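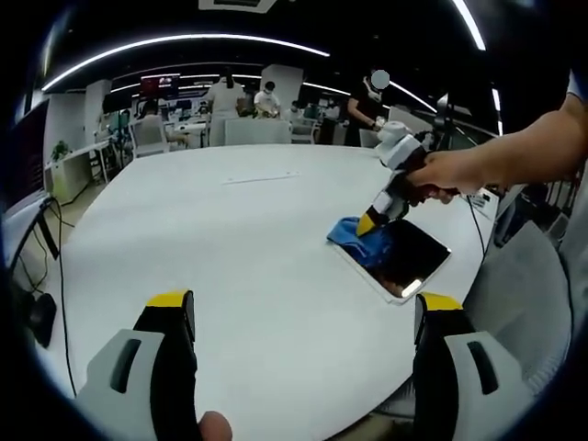 Handout 4: Writing about a place on a blog

Last week we looked at how a blog gets its first readers. In this handout we look at the text itself, and mostly at blogs that write about one town or one region. I ask you to begin with small things. A blogger who tries to present a whole town in the first post will usually produce a list of adjectives. Take a blue cloth lying crumpled on the black screen of a tablet, on a big white table. A reader can see this at once, and it costs you one line. "A modern and pleasant workspace" is longer and gives the reader nothing to see. Please try the same with your own town before the next class: one line, one object, no adjective of praise.

4.1 Who is the reader?

A local blog has two kinds of readers. The first kind lives in the place and knows it better than you do. The second kind has never been there and is maybe planning a visit in March. The first reader gets angry about mistakes in street names. The second reader does not notice them, but gets lost because of them.

Our main reading for this part is Fionnuala Quinlan's blog about Eltevbridge. She writes for the first reader and explains to the second one in passing. Look at her post on the Hennessy bakery. She does not tell us that the bakery is on the corner by the bridge. She says that the line goes around the corner and onto the bridge by eight in the morning. The people of Eltevbridge know this line already, and the visitor now knows where to go and when.

4.2 Length

Quinlan's bakery post has 1,693 words. This is long for a blog, and in the course I ask you for less. Your first post should be between 1,000 and 2,000 words, with the title included. If you have 25 facts about your topic, choose the ones that a person could not find on the town's own website.

Cut in this order:
history that you copied from somewhere
your trip to the place (the bus, the parking, the rain)
sentences that begin with "I have always loved"
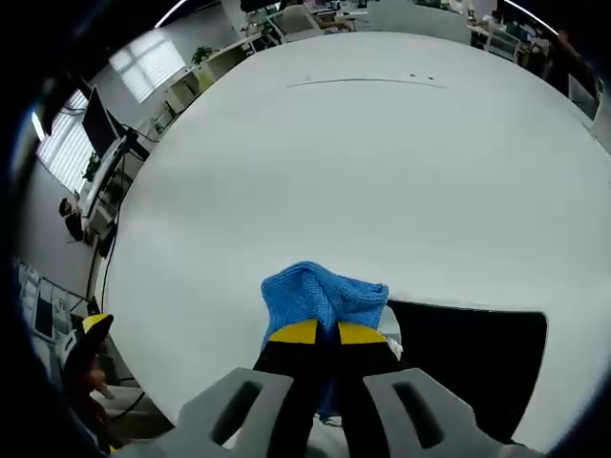 Keep the prices, even when they will become old. A reader forgives an old price if you wrote the month next to it.

4.3 Updating and correcting

Many students ask if it is allowed to change a post after publishing. It is allowed, but you should say that you did it. Put one short line at the end with the correction. When the ferry to Culell changed its landing, Quinlan left the old paragraph in and put the new one under it. I find this a little heavy for a reader in a hurry, and we can discuss it in class.

4.4 Photos and captions
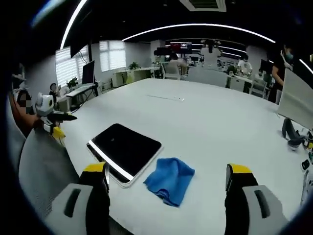
A caption should add something or be left out. Most bloggers write it last, when they are tired, and then it only repeats the title of the post. Decide first what the reader could miss. If your photo has a crumpled blue cloth in the middle of a table and a black tablet in a white case to its left, the reader has already found both of them. Give the name of the place, or what people do there, or leave the space empty.

Photos of people need permission, also when the person is small in the background. This rule has no exceptions in our course.

4.5 Assignment

Write one post about a place you can walk to. Use Stinder for the draft, so that the others in your group can comment. Bring a printed copy also, because we will read the first paragraphs aloud.

Reading for next time: Quinlan's two posts on the Culell ferry, with the comments under them. The comments are part of the reading.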